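Tetora: a scene log of frontier docudramas

6 min read

Tetora is a hand-made log of reenacted scenes from television docudramas about frontier life: trappers, surveyors, river crews, homesteaders, mail riders, the whole muddy crowd. If you have ever watched one of these shows and wondered how much of the running time goes to people riding silently across a ridge while a narrator talks, we have the table for you!

Version 2 holds 1,238 scenes from 157 episodes. Each row is one scene. The log says who is talking, where the scene is supposed to be, what the actors are wearing and carrying, and whether an expert interview cuts in. It contains no video, no audio and no stills from the shows.

What's in the download

scenes.csv is the main table, one row per scene.
episodes.csv has one row per episode, with running time and the series code.
wardrobe.csv lists garments, linked to scenes by scene_id.
second_pass.csv is the set of scenes that were logged twice.
codebook.txt explains every value in every column. Please read the part on narration before you do anything with narration.

All files are UTF-8, comma separated, with a header row. Times are in seconds from the first frame after the network ident. We went back and forth on that and settled on it because the idents vary so much between broadcast and disc.

Main columns in scenes.csv

scene_id: series code, episode, scene number, joined with underscores
start, end: seconds
voice: narrator, character, expert, mixed, none
place_stated: the place as named on screen or by the narrator, otherwise blank
place_type: river, camp, fort, cabin, town, trail, interior_other
people_visible: one, two, three_to_ten, crowd
horses: yes, no, heard_only
weather: as it looks, not as the story says
reuse_flag: the scene repeats footage from an earlier scene

The reuse flag is my favorite thing in the whole project. Docudramas recycle shots like crazy, and once you start noticing you can't stop. One canoe landing in the series we code as PEL turns up in four different episodes, standing in for three different rivers. 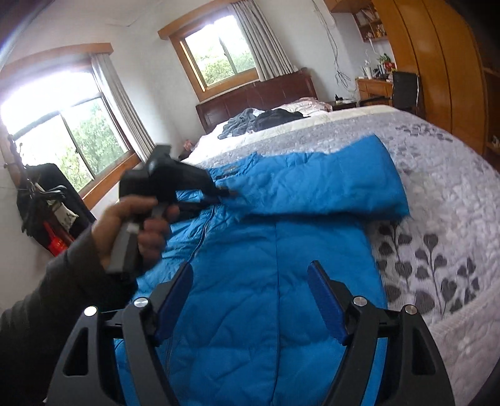

Wardrobe took us the longest, and it's the table people write to us about most. Every garment that can be seen clearly gets its own row with a type, a main color, a closure and a surface, and the loggers describe what is visible before they try to name it. We train on everyday clothes first, so nobody gets stuck on whether a coat is a capote. A bright blue puffer jacket spread over a bed, for instance, goes in as type jacket, color blue, closure zipper, surface quilted, with the sleeve folded across the body left out entirely because pose is not a wardrobe field. Only after that do you move on to hunting shirts and leggings. If the closure is hidden under a strap or a beard (it happens a lot), enter not_seen and keep going.

Please don't use wardrobe.csv to decide whether a costume is historically right. It records what the actors wear on screen, and that's all. Someone with real training in period clothing could build a wonderful accuracy layer on top of it, and we would love to see that.

How the scenes were chosen

We started with series that dramatize North American frontier history between the first inland trading posts and the railroads. A series had to mix acted scenes with narration or interviews. Pure drama is out, and so are documentaries that only use paintings and maps. Within each episode we logged every acted scene longer than eight seconds.

The first full list had 1,271 scenes. We dropped 33 when it became clear that they were trailers for the next episode dressed up as closing scenes. They're gone from every file, but their scene numbers were not reassigned, so you will see gaps in scene_id. The gaps are fine!

How they were logged

One person watches the episode straight through without logging anything. Then the same person goes back and logs scene by scene with the sound on, and checks the wardrobe with the sound off. Turning the sound off helps more than you would expect — the narrator is very good at telling you that you're looking at a blizzard.

For 700 scenes a second logger did the work again without seeing the first result. Both versions are in second_pass.csv, side by side, with disagreements left in. The two loggers agree nicely on voice and horses. They agree much less on place_type, mostly on camp against trail, where people have stopped walking but have not exactly made camp. The codebook has a rule for this now (is there a fire or a shelter?), but rows from before version 2 may not follow it.

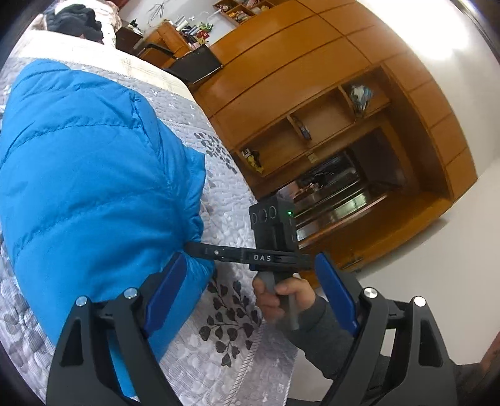
Jollomura Screen History Club, Docudrama Group

Known problems

Interiors are messy. interior_other swallowed everything from trading stores to a courtroom, and we'd like to split it up in April.

The voice value mixed is used too freely in the early episodes of series ALC. If you need clean narration counts, filter on logger_round = 2.

Some discs run a little faster than the broadcast versions. episodes.csv has a source column, so check it before lining up our times with your own copy.

Native characters are often unnamed on screen even when the script clearly builds on a real person. We log the name only when the show gives it. That means a count of named characters says something about the shows' habits, and it should be read that way.

Good uses

Comparing how much time different series give to acted scenes and to talk. Following reused footage. Picking clips for a class on how history gets staged for television. Idalina Sampaio used the voice column with her evening students to find stretches where no expert appears for ten minutes or more, and the class discussion was so lively that she asked for a column on music. We don't have one yet. Soon, we hope!

Less good uses

Anything that treats our sample as all frontier television. We logged what we could get hold of legally and watch in full. Older series are thin, and anything never released on disc is missing.

License and credit

The tables are free to use, change and share as long as you credit the log. Suggested credit: Tetora Scene Log, version 2, Jollomura Screen History Club, February 20, 2022.

Corrections

Abilio Aguirre looks after the corrections list. Send the scene_id, the column, the value you think is right, and the source you watched. One correction per line makes his evening a lot easier. Small ones are welcome too, including the spelling of creek names.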